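Sim notebook, Traltimari branch
March, started 09:40

Goal for today: find out if the viewpoint randomisation is helping the Drolaswood policy or just making training slower. Same question as last week, but this time with held-out rooms and the camera jitter turned down on one arm of the comparison. 514 rooms generated overnight, no crashes. 80 kept back for eval, the rest to training.

Before starting anything, checked that the wrist view still renders properly after the asset merge. Marker on the white block comes out sharp, the edges of the white squares aren't smearing any more. Finger pads look right. Reflections on the table top are a bit strong, leave them for now.

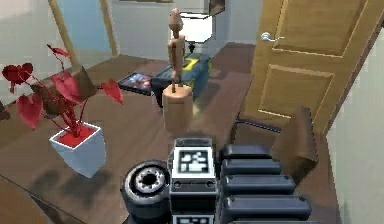
Render: Gikarton sim, Traltimari branch

Plant and mannequin both good distractors, thin parts, awkward outlines. The old segmentation head used to lose thin limbs against a busy background. Want to see what the new one does with the mannequin arms against the blue box. Put it on the list.

10:25. Baseline run going (no jitter). Seed 49, same as the last set so the curves can go on one plot.

While that runs, looking at the furniture drop. Settle step is still set to let things land how they land, and I'd like to keep it. Tidy rooms gave us a policy that thinks every chair is upright. Question is how much disorder before the labels become rubbish. Orientation label for a chair on its side is fine in the ground truth, but the "sittable" flag was still coming out as true in the dump. Fixed in the exporter, needs a re-export of the eval rooms.
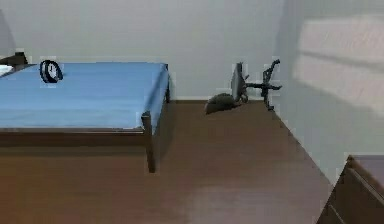 Bedroom set, chair on its side by the back wall, clock on the bed.

Like this one for the eval. Big plain wall, few objects, so if the detector misses the chair it isn't clutter doing it. Also the blind pattern on the right wall is a useful nuisance, the stripes set off false edges in the depth net before. Watch for that.

11:50. Baseline finished. Jitter run started straight after, same settings otherwise. Noticed the learning rate in the config file was the old one, checked the log, the override did go through. Ok. Should really delete the old line, someone will trip over it (me).

Lunch.

13:15. Occlusion cases. Paredes method wants a visibility score per object, i.e. what share of the object's own pixels survive once everything in front is drawn. Easy in sim, render twice and divide. My first version counted pixels outside the view as occluded, which made anything running off the edge look hidden. Not the same thing. Split into two scores now: hidden and cropped.

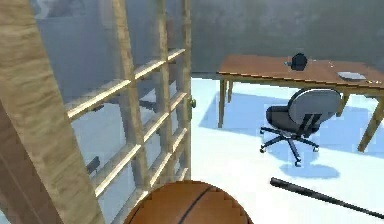 3 min read

Good test for the split. Basketball should come out as heavily cropped, hardly hidden. The bat the same sort of thing at its far end. Desk is both, leg behind the chair back plus the right side running out of view. And the two small dark things behind the lattice should score high on hidden. Worked the desk through by hand to check the sums, agrees with the code to the second decimal.

Didnt like the lattice at first but it's the hardest occluder we have, lots of small gaps. Keep it. Maybe cap how often it gets picked.

14:40. Jitter run done. Ran both policies on the held-out rooms, find-and-face task only, no grasping.

No jitter: 49 of 80
With jitter: 58 of 80

So it helps, on one seed. Nine rooms difference, not going to shout about it yet. Went through the failures by eye. Plenty of the no-jitter ones are views from low down or close to a big flat surface, where the policy stops turning and just stares at it. Jitter version gets out of most of those. Both still fail on small flat things on dark furniture.

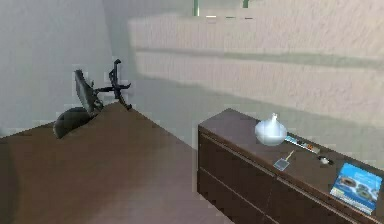
Dresser with the small items, beside a wide brown surface. Chair at the left.

Vase fine in both. The light blue square thing with the handle was missed by both, and the little white rounded one got picked up only by the jitter policy, low confidence. Suspect the feature map is too coarse at that distance. Could try the finer stride but memory was already tight on the last run.

To do
- two more seeds each, overnight
- re-export eval rooms with the sittable fix, then rerun the scoring (shouldnt change find-and-face but check)
- mannequin / thin limb test
- hidden + cropped scores into the Paredes table as seperate columns
- find out what the green bits at the top of the dresser view are, not in my asset list

17:05. Seeds queued.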